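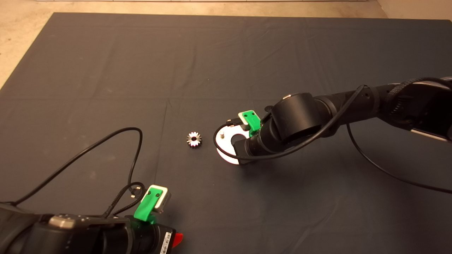 A reader in Stalulitz wrote to me that planning is a solved problem and that teams like ours should spend the money on better perception. I disagree, and the gear work at Sildale is why.

The planner we run there, Peng, finds a path for two arms over one small table in 60 milliseconds. On paper that is fine. But the path is only as good as the moment it was made for. A gear shifts on the mat, a cable drags, and the plan is old. We logged 2,114 runs up to November, and 476 of them stopped early. Most of those stops had a correct gear position in the log. The camera side had done its job – the planner simply never asked again.

My view is that replanning should be the normal state of the software, with the full plan treated as a first guess. Grurnimdale ships its controller the other way around, and you have to change two config files to get a replan during a move. That default should go. I would also like the logs to show how old each plan was when the arm acted on it. It is one extra column.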